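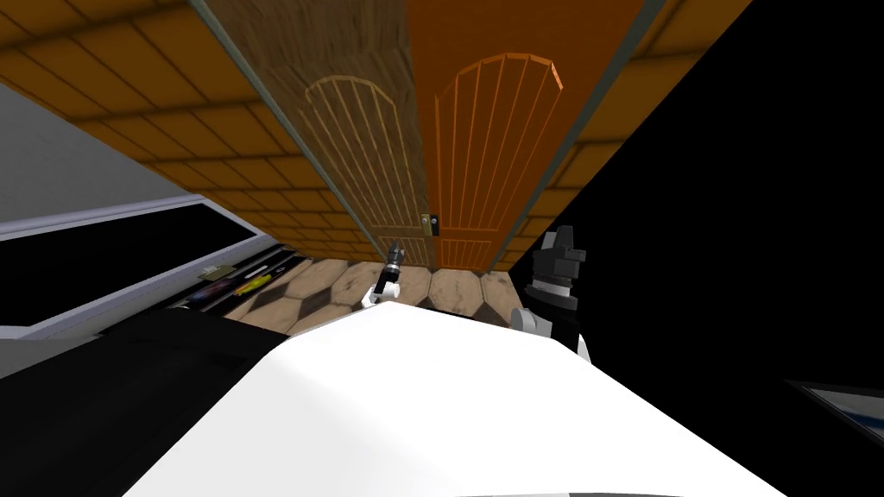 アーチ形の模様が入った二枚の扉(CG)

当サイトでは、閲覧状況の把握と広告表示のためにCookieを使用しています。閲覧を続けた場合、使用に同意したものとみなします。

特集
街じゅうが食卓になる、という触れ込みについて
ヒリア春の通り市を二日間歩く

コメント 2件 シェア 30

三月になると、ヒリアの駅前には毎年同じ横断幕が下がる。「街じゅうが食卓になる二日間」。初めて見たときは悪くない文句だと思った。何度も見ているうちに、街じゅうとはどこからどこまでのことなのか、と意地の悪いことを考えるようになった。

地図を広げてみると、通り市の会場は駅前広場から川沿いの倉庫街までの一本道と、そこから枝分かれした路地がいくつか。橋の向こうは会場に入っていない。市場の裏手にある古い商店街も、今年から線の外に出た。パンフレットではそのあたりに淡い緑色が塗られ、フォークとスプーンの絵が重ねてある。食卓の外にいる人たちは、食器の下に敷かれているわけだ。

今年の出店は131。主催者の発表では過去最多だという。過去最多という言葉は去年も聞いた。数が増えたのは間違いないのだろうが、歩いてみると、増え方にはちょっとした癖があることに気づく。駅前で揚げ芋を売っている店と、倉庫街の入り口で揚げ芋を売っている店は、看板の字体が違うだけで紙の容器もソースの袋も同じだった。売り子に尋ねると、同じ会社です、とあっさり教えてくれた。別の名前で申し込めば別の出店として数えられるらしい。隠すようなことでもないという顔だったので、こちらもそれ以上は聞かなかった。

食べ歩き手形の勘定

通り市の目玉は「食べ歩き手形」である。一冊3,000円。切り取り式の券が綴じてあり、参加店で一枚出せば小皿料理が一品もらえる。前売りは早々に売り切れ、当日分にも朝から列ができた。

私も並んで買った。得をしたかと聞かれると、答えに困る。手形で出てくる皿は「手形専用」と書かれた小さなもので、店頭で普通に売っている品とは量が違う。腸詰めの店では、半分に切った一本に芥子を添えたものが出た。味はよかった。隣の客は現金で丸ごとの一本を買い、私の半分を見て気の毒そうに目をそらした。単品の小皿には値段がついていないので、手形が割安なのかどうか、客の側から確かめる方法はない。

もちろん、計算ずくで楽しむ行事ではないと言われればその通りだ。ただ、パンフレットに大きく「断然おトク」と刷ってあるのだから、計算を持ち出したのは向こうが先である。

券が一枚余った。参加店のうち三軒が、昼過ぎには手形分の仕込みを終えて現金客だけを相手にしていたからだ。払い戻しはしないと裏表紙に書いてある。字はかなり小さい。

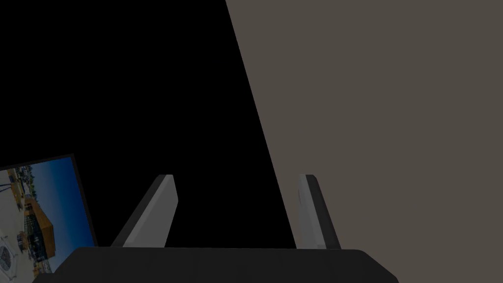

グリッパーの二本の指(CG)

線の外の菓子店

古い商店街の角に、菓子店ボシュコヴィッチ(Bošković)がある。胡桃と蜂蜜を巻いた焼き菓子が名物で、通り市が始まったころから店の前に台を出してきた。今年は会場の外になった。

店を切り盛りするブラゴイェ・ジヴコヴィッチ(Blagoje Živković)さんに、台を出さないのかと聞いてみた。

「出していますよ。自分の店の前ですから。ただ、旗がもらえない」

旗というのは、参加店が軒先に立てる黄色い小旗のことだ。あれがないと、人は面白いほど角を曲がってこない。午前中いっぱい店先の椅子に座らせてもらったが、通り市の客らしい人が来たのは二組だった。一組は手洗いを借りに来た。帰りに焼き菓子を二切れ買っていったので、ジヴコヴィッチさんは機嫌がよかった。

外された理由は、実行本部の説明では「動線の整理」である。昨年、商店街の入り口で人が滞り、救急車が通りにくくなったのは事実だ。私もその場にいて、身動きが取れなくなった一人だった。だから整理そのものに反対する気はない。引っかかるのは、線を引き直した結果、会場に残ったのが賃料の高い倉庫街のほうだったという点である。

倉庫街は、いまの呼び名をヌソラ(Nusora)という。もとは番号で呼ばれていた穀物倉庫の並びに、再開発のときにつけられた名前だ。何語の、どういう意味なのか、案内所で聞いても分からなかった。響きで決めたと聞いています、とのこと。煉瓦の壁はきれいに洗われ、床には新しい石が敷かれ、二日間の夜の催しはすべてここに集められている。酒の提供も夜はここだけだ。

ジヴコヴィッチさんは怒っているふうでもなかった。

「来年は戻すと言われました。去年も、来年は広げると言われたんですけどね」

焼き菓子は四角く切って紙に包んでくれる。蜂蜜が紙に染みて指がべたつく。断っておくと、これは取材のあとに自分で買ったもので、二日間で食べたなかでは一番うまかった。手形では食べられない。

夜のヌソラ

午後六時、ヌソラの中央で開会の音楽が鳴る。初日の昼に駅前でもう開会しているので、二度目の開会ということになる。

舞台には地元の合唱団が立ち、続いて管楽器の若い楽団が出た。どちらもよかった。合唱の途中で司会者が協賛企業の名を読み上げなければ、もっとよかったと思う。曲の合間ならまだしも、静かな伴奏が続いているところへかぶせたので、指揮者の肩が一瞬止まった。

客席には長い食卓が並ぶ。横断幕の文句はこの食卓のことを言っていたのか、と腰を下ろしかけたら、予約席だった。奥のほうに誰でも使える席があるという。行ってみると立ち飲み用の丸台で、すでに紙皿が積み上がっていた。屑入れは遠い。係の若者が何度も袋を替えに走っていて、彼らには文句のつけようがない。屑入れを置く場所を決めた人に走ってもらいたかった。

それでも人は楽しそうにしている。これは書いておかないと公平を欠く。子どもが煉瓦の壁に沿って追いかけっこをし、知らない者どうしが丸台を譲り合い、年配の夫婦が楽団に合わせて踊っていた。来場者に感想を聞けば、ほとんどの人がよかったと答えるだろう。私が声をかけた人も、たいていはそう言った。揚げ芋が二軒とも同じ会社だと教えると、へえ、と言ってまた食べた。

隣町のやり方

比べる相手として必ず名前が出るのが、隣町スダム(Sudham)の秋の市だ。規模は小さく、手形もなければ夜の舞台もない。通りを閉めて、店が台を出し、日が暮れたら片づける。ヒリアの商店主のなかには、スダムを見習えと言う人が少なくない。

これも少し疑ってかかったほうがいい。昨秋、私はスダムにも行った。素朴といえば素朴だが、昼を過ぎると売るものがなくなり、手洗いの列は役場の建物を半周していた。地元の人が集まって地元の人から買うので、外から来た者は勝手が分からず、値札のない台の前でしばらく立っていることになる。車で行くと、臨時の駐車場から会場まで30分歩かされる。道しるべは一つもなかった。

スダムのほうが正直だ、という言い方をする人がいて、気持ちは分かる。だが正直な市でも腹は減るし、雨が降れば濡れる。ヒリアの通り市には屋根のある休憩所があり、授乳室があり、夜遅くまで増発の電車がある。あの予約席の長い食卓にしても、売り上げの一部はこうした設備に回っている、と実行本部は言う。一部とはどれほどかと聞いたら、収支は夏に公表しますという返事だった。去年の分は公表されたのかと重ねて聞いたところ、確認して折り返すと言われた。締め切りまでに電話はなかった。

二日目の朝

二日目は雨で始まった。駅前の横断幕は片側の紐がゆるみ、「街じゅうが」のところで折れていた。揚げ芋の店は二軒とも開いていた。客足は前日より鈍く、そのおかげで店の人と話ができた。

川魚の燻製を売る女性は、出店料が上がった分を値段に乗せられず、鱒の切り身を薄くしたと話した。陶器の店の主人は、皿が売れないので今年は箸置きばかり焼いてきたという。食べ歩きの客は両手がふさがっていて、皿など持って帰らない。考えてみれば当たり前だが、工芸の店を食の店のあいだに一軒ずつ挟む配置は、見た目の変化を出すために決められたものだそうだ。主人は来年の申し込みをまだ迷っていた。迷っているうちに締め切りが来て、結局出すんですよ、とも言った。

昼前に雨が上がると、駅のほうから人が流れてきて、あっという間に前日と同じ混み方になった。黄色い小旗がまだ重たげに垂れている。私は余った手形の券を財布に入れたまま、もう一度商店街の角を曲がった。ジヴコヴィッチさんの台には焼き菓子の端の部分が並んでいた。形が崩れていて、その分安い。隣の靴修理屋は店を閉め、扉に「ヌソラで飲んでいます」という貼り紙をしていた。

来年の通り市の出店申し込みは、夏の終わりに始まる。会場の線がどこに引かれるかは、申し込みが締め切られたあとに発表される予定だという。

関連記事
・朝市の値札はなぜ消えたのか
・合唱団の練習場所をめぐる長い話
・スダム秋の市 歩きやすい靴で行くべし
・川魚の燻製、家で温め直すなら

週に一度、編集部から新着記事のお知らせをお届けしています。メールアドレスを登録する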